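Lirton Tenants' Help Forum
Repairs and Furnishings

Mattress in a furnished let: who is responsible for replacement?

Posted by Bonach, Fri 19 January

I rent a furnished flat through Derell Lettings. The mattress has developed a pronounced dip and I have asked for it to be replaced. The agent states that it was in good order at check-in and proposes to deduct 70 pounds from my deposit. The inventory lists the bed but makes no mention of the mattress. May the agent do this?

Reply from Butkienė

The first step is to read the tenancy agreement and establish which furnishings the landlord has undertaken to maintain. A tenant is not normally charged for fair wear and tear, and a mattress in nightly use will wear. Please put your request in writing, quote the inventory and ask for the age of the mattress and the original receipt. Deductions are ordinarily settled at the end of a tenancy — you are not obliged to agree to one now.

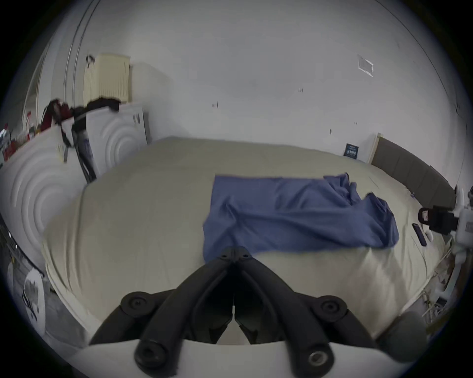 Should the agent maintain its position, the deposit scheme will consider the matter free of charge once the tenancy has ended. Keep copies of all letters, including any that went unanswered, and note the date of each telephone call.

Reply from lodger728

I had the same with a sofa. They dropped it in February after I wrote twice. Do not buy a new one yourself before they reply, I did and never got the money back.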